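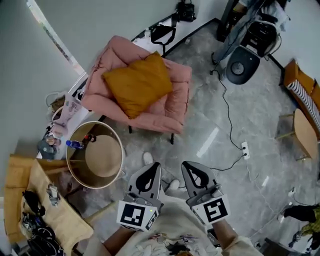 Pink armchair with a mustard-yellow pillow.

The River Town That Moved Its Name

Narnton first shows up on paper as a toll stop. The entry sits in a ledger kept by the monks at Gaber, who owned the crossing and charged by the cart. They spelled it Narnetun. The clerk who wrote it down gave the toll, the name of the man who collected it, and a note that the ford was bad after rain.

The place he was writing about is not where the town stands today. Old Narnton was on the low east bank, on ground that is now pasture. The present town is on the west side, up the slope, and until it took over the name it was called Cillgate. Anyone reading the early records has to keep this in mind. A deed that mentions a house in Narnton may refer to either bank, depending on when it was drawn up.

Upendo Mosoti has spent much of her working life sorting out which deeds belong to which side. She began with the tax lists, because the collectors walked the same route every year and wrote down households in the order they reached them. If the miller comes just before the ferryman, the list is from the east bank. If the miller is missing, it is from the west.

"The mill never moved," she says. "It was stone and it was expensive. People took their doors and roof beams with them, but they left the mill."

The move itself was slow. Floods damaged the east bank again and again, and families crossed over a few at a time. Four streets on the west side still carry the names of streets that used to be on the other shore: Tanner Street, Low Street, Salt Lane and Bell Row. There has never been a bell on the present Bell Row. The church that gave it the name was pulled down and its stone went into the quay wall.

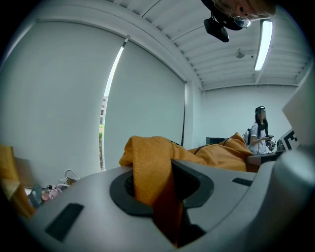
Mustard-orange cloth with a dark seam.

Cillgate is the harder name of the two. The second half looks simple, but the west bank had no town wall and so no gate in the usual sense. Henk Maes, who has written on place names along the river, takes "gate" here to mean a road, as it does in many northern street names. He reads the first half as a word for a small chapel or cell. Cillgate would then be the road to the chapel, and a chapel does appear at the top of the slope on the oldest surviving map.

Khadija El Idrissi is less sure. She points out that the Gaber ledger spells it Kelgate, and that "kel" was a common way to write a word for a spring. There are springs on the slope as well. The two have argued the matter in print and neither has changed position.

The oldest map was drawn for a lawsuit over fishing rights. It shows both banks, with north at the bottom, and it covers 12 fishing stations, each marked with a small post. The mapmaker had little interest in houses. He drew them all alike, in rows, and left out the lanes between them. He did take trouble with the sandbars, which were the subject of the case.

A later map, made for the river pilots, is more useful for the town. By then the east bank is labeled Old Narnton and only two buildings are shown on it, the mill and a barn. The west bank is labeled "Narnton, late Cillgate." That wording stayed on legal papers for another generation before the old name was dropped. Today Cillgate survives as the name of the steep road up from the quay.

Aicha El Sherbiny leads walks on both banks and starts them on the east side, where there is least to see. The line of Low Street can be followed as a shallow dip in the grass. It runs straight to the river and stops at the water. She recommends going in October, when the grass has been cut and the dip is easier to pick out.
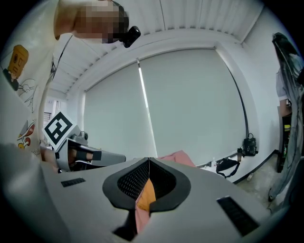 Can visitors still see any part of the old mill?

The lower courses of the mill's stone walls are still standing on the east bank, beside the footpath. The upper floors are gone, and the wheel pit has been filled in.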